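Support > Break Room Equipment > Can Racks > Ticket 1732

Subject: Cans sticking in gravity rack, second floor break room
Opened by: Mariama Sulemana
Assigned to: Hertta Kinnunen
Product: Mirkitden can rack, tabletop model
Status: Open, waiting on vendor

Original report (Mariama Sulemana)

The drink rack we got from Markitz in June doesn't do what the box says it does. You're supposed to put a can in at the back and it rolls to the front. Ours stop halfway. You take one from the front, nothing comes down, and then somebody pokes the next one along with a pen. The old setup was a shelf. The shelf worked.

I already called Markitz. They told me the table must be out of level. I don't buy it, but I'm writing it down so we don't have to have that conversation again.

Reply (Hertta Kinnunen)

Put a level on the table, both directions. Bubble is in the middle. Moved the rack to the other end of the table anyway and got the same result. So it isn't the table.

Markitz then said to wipe the channels with a damp cloth and let them dry overnight. Did that. First few cans rolled fine the next morning and I was ready to be proved wrong. By lunch they were hanging up again.

Their third suggestion was "mixed can sizes." According to the sheet, the channels take any standard can, and that's what we buy. I asked which size they meant and the agent said he'd get back to me. He hasn't.

Update, 2021-07-09 (Hertta Kinnunen)

Going to empty it and load it again from the bin, checking each can for dents and sticky spots before it goes in. I don't expect much from this. Markitz won't open a warranty claim until it's been done, so it's getting done.

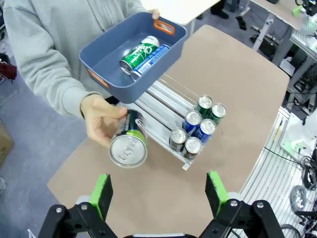

Refill from the blue-gray bin, rack on the table underneath.

Result: no dents worth mentioning. One can had dried soda on the side and I washed it. After the reload, the left channel fed properly and the others didn't. Swapped the cans between channels and it was still the left one that worked. That rules out the cans as far as I'm concerned.

What I think is going on: the rails in the bad channels are a hair too close together. I can't prove that with an office ruler. Sent my notes to Markitz and asked for a replacement.

Vendor response (pasted from email)

"Thank you for your patience. The Mirkitden rack is tested for 1000 can cycles before it leaves our warehouse. Please try raising the back of the unit slightly and confirm whether the issue continues."

Reply (Hertta Kinnunen)

Tested by whom, and with what? I asked for the test sheet and was sent a link to the product page.

Raised the back with 2 folded coasters. Cans now roll. They also hit the front stop hard enough to hear from the hallway, and one jumped it and landed on the floor. I took the coasters out. I'm not calling that a fix, and please don't close the ticket on it.

Next step: replacement rack, or a refund.

Comments (3)

Shevchuk: We had the same model upstairs. Silicone spray on the rails helped for nearly a week.

Mariama Sulemana: A week isn't very long for a rack. And I don't want spray on something people drink out of.

Shevchuk: Fair. We went back to the shelf too.

Related tickets
Gultow water cooler drips after bottle change
Break room fridge door won't stay shut
Markitz order arrived without front stops
Who do I ask about the recycling pickup?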